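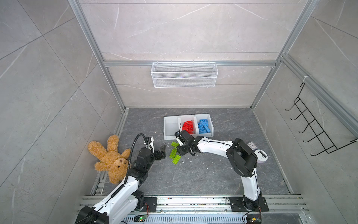 **Selling the kids' old bricks: sort first or dump it all in one lot?**

**plorkano_mom** – February 16, 2020
We're moving in July and I want the building bricks gone before then. I got one offer of $70 for everything, unsorted, come and get it. My sister swears I'd make double if I split them by color and sold them in batches. Is she right? I have a job and 2 kids, so my evenings are kind of spoken for!

**Kekeck**
Take the $70. I sorted 682 pieces once and got twelve bucks more than the lowball offer. Never again.

**amaral_attic**
Disagree with Kekeck. Buyers around here like to see what they're getting, and a brown box of mystery plastic looks like a yard sale leftover. You don't have to go nuts – just a divided bin and one color per section.
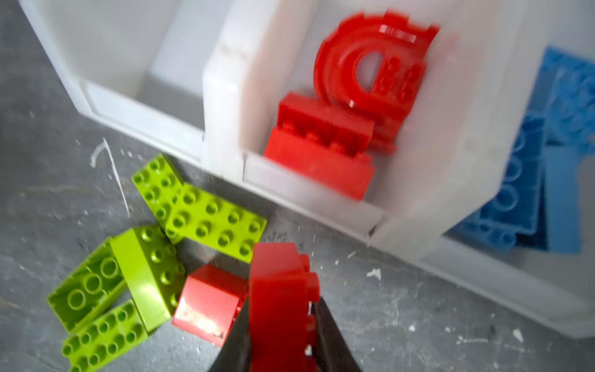 *Red in the middle, blue next to it*

**Kekeck**
Sure, and who's paying extra for blue?

**amaral_attic**
Preschool teachers! I sold a batch to one in Prilow and she asked for single colors.

**Eduardo Calado**
I'd worry more about washing them than sorting. Mesh bag, lukewarm water, towel overnight. I had 800 to do and it took one weekend.

**plorkano_mom**
Ok, washing I can handle. The $70 lady wants an answer tonight and I'm leaning yes, sorry amaral.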